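## 4. Morning start-up and the two-arm check

Okay, the fabric is up, the arms are bolted down and you've had your coffee. I do this whole section every morning before I let the Brestix cell touch anything that matters, and it takes me 30 minutes if I don't get distracted. You'll be slower at first. That's fine!

1. Clear the tabletop and wipe it with a dry cloth. No spray, please. I used spray once in August and spent the afternoon chasing streaks in the overhead view.
2. Look up at the two cables that cross under the ceiling panel. Press each one lightly with a fingertip. If one sags, stop and go back to section 2.
3. Wiggle every gray corner bracket you can reach. A loose one gets snugged up with the 4 mm hex key (it lives in the Grecu toolbox, and please put it back).
4. Power on the left arm, wait for it to settle, then power on the right.
5. Load program 234 and home both arms.

**Caution:** Keep your hands and head outside the enclosure from step 4 on. The arms move to home without any warning beep, and they're quicker than you'd think.

Now put out the practice items. I like a mix of big and small, with a couple of boxes, something round and a few fiddly little things, because a table full of identical blocks will pass on a day when nothing else does. Leave the front of the table clear so the arms have somewhere to work.

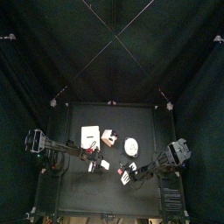 *Fig. 4: Both grippers holding items during the check, with the boxes and the round container toward the back.*

6. Run the check at slow speed and keep a hand near the stop button the whole time.
7. Watch the cable at the right gripper. A loop is okay, but it shouldn't snag on anything or pull tight when the arm stretches out.
8. Run it 2 more times at normal speed, then write the results in the log.

**Note:** If a gripper keeps dropping thin stuff like cards, clean the fingertips before you go messing with the grip settings. I learned that one the slow way at our Mistville shop.

Still dropping things after a cleaning? Leave the cell powered down, tape a note on the frame and call Roxana Barbu over at Grarstead. She has the spare fingertips.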